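Water bill, again

Quick one before work. Opened the water bill on the train and nearly missed my stop. 61 pounds for the quarter, up from 50 in March, and nothing has changed as far as I can tell. Same flat, same shower, same old washing machine.

So I rang Raltier. On hold for 6 minutes, then a very nice recorded voice, then cut off. Rang back. Got a human who said it was probably an estimated reading and could I go and look at the meter. The meter is under a metal lid in the pavement outside and the lid does not want to come up. Butter knife, no. Screwdriver, yes, plus a bit of thumb.

Reading was lower than theirs. Ha. They're sending a corrected bill "in due course", whatever that means.

Anyway it got me thinking about where it all goes. Long showers, mostly. Did the four minute thing for a week, with the timer on my phone, hated it, still doing it. Full loads only. Kettle filled for one mug. And the kitchen tap, which I'd leave running like I owned a resevoir.
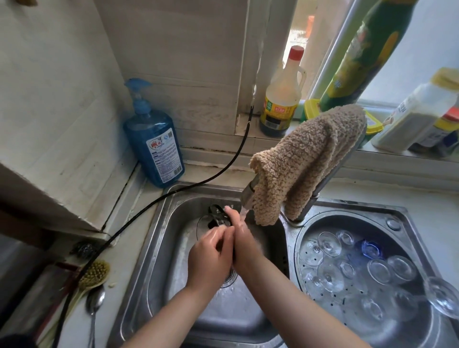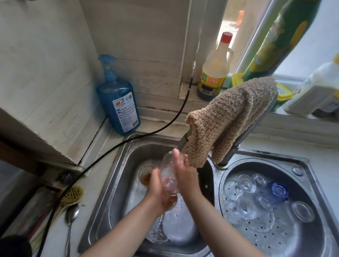
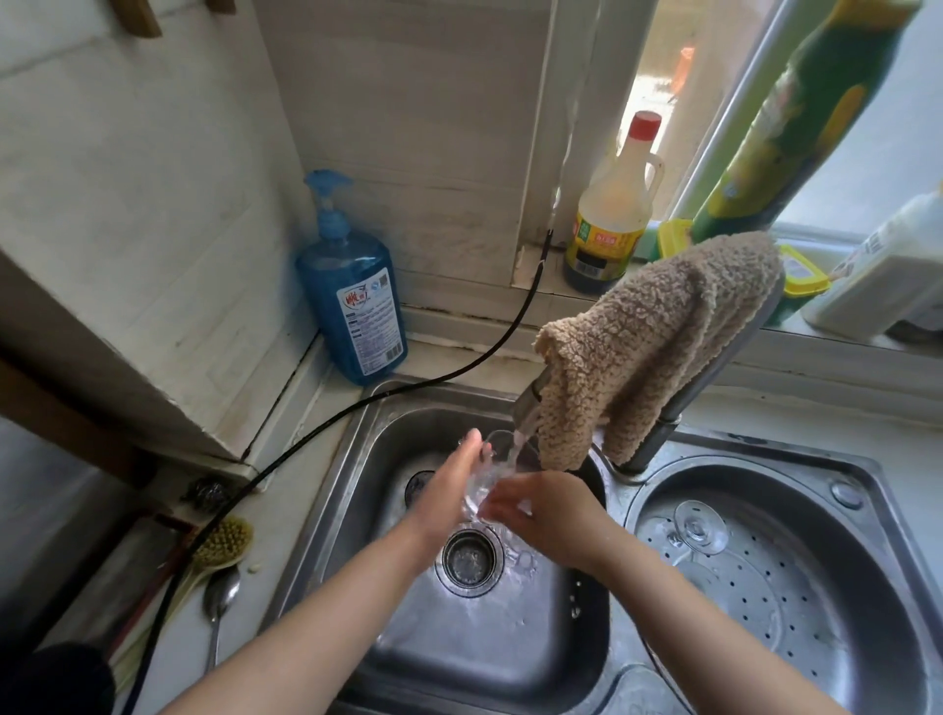
Hands under the tap, then glasses in the second and third. Left basin every time.

Next job is the loo. It's been trickling into the pan after a flush, very quietly, you only hear it at night. Neighbour swears by the Nepia valve, the bloke in the shop said Irix, and they both cost more than I want to spend on something that lives in a cistern. Will probably try cleaning the old one first. Vinegar? Someone tell me if vinegar ruins the rubber.

Also want a water butt for the beans but the downpipe is on the wrong side of the yard. More on that when I've measured up. Right, late, got to go. Will post the new bill when it comes, if it comes.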